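Colour sorting trays: your questions

We get lots of messages about colour sorting at home and in nurseries, and we love every one of them. These are the questions that turn up most at our Irnby play room, with the answers we'd give you over a cup of tea.

What do I need to begin?

Two dishes and a handful of blocks. Really! Pick two colours that are easy to tell apart, such as purple and yellow, and put out a few blocks of each. You can add a third colour once the first pair is going well.

Do the dishes have to match the blocks exactly?

No, and a near match is often more interesting. A lavender block beside a deeper purple plate gets children talking about light and dark, and you'll hear some wonderful names for the shades in between (we have had "jam" and "nearly night").

Plates or bowls?

Shallow ones with a bit of a raised rim are our favourite. Blocks stay put if the table gets knocked, and small hands can still get in and out. Deep bowls are lovely for pouring but they hide what's inside, so children can't compare as they go.

What sort of table is best?

Plain and pale if you have one. Colours stand out beautifully on white. If yours is dark or patterned, lay an old pillowcase over it and tuck the corners under.

My daughter tips everything out again. Is she doing it wrong?

Not at all! Tipping out is half the fun. Let her do it, then start again together with fewer blocks.

How many blocks should I buy?

Fewer than you think. Our Burkent box holds 80 and we hardly ever have them all out. Six or eight on the table is plenty for a first go, and you can keep the rest in a drawer and swap the colours over every week or two.

Can older children join in?

Please let them. Try sorting by shade from palest to darkest, or hide one block behind your back and ask which colour is missing. The Ha game is a big hit here: everyone shouts "Ha!" when a block lands in a dish of a different colour, and whoever put it there gets another turn.

Are small blocks safe for babies?

Keep anything that fits in a mouth well out of reach of under-threes, and stay close by with mixed ages. Big fabric cubes are a good swap, and they sort just as nicely. 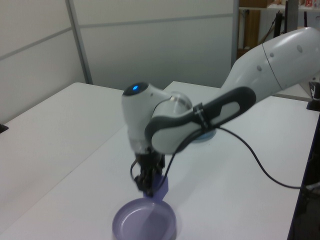 How do I clean plastic dishes and blocks?

Warm water with a drop of washing-up liquid does the job. Rinse them, shake off the water and leave them on a tea towel overnight. Painted wooden blocks only want a wipe with a damp cloth, as soaking lifts the paint.

Can I mix sets from different makers?

Yes, go for it. The shades won't quite agree, and that gives you more to sort. We tip our Wavis blocks in with everything else.

Updated 2018-08-07

Related questions
Threading and lacing for beginners
Storing small toys without losing the lids
Sorting by size: cups, tins and boxes
Rainy day table games for two
Planning your November play table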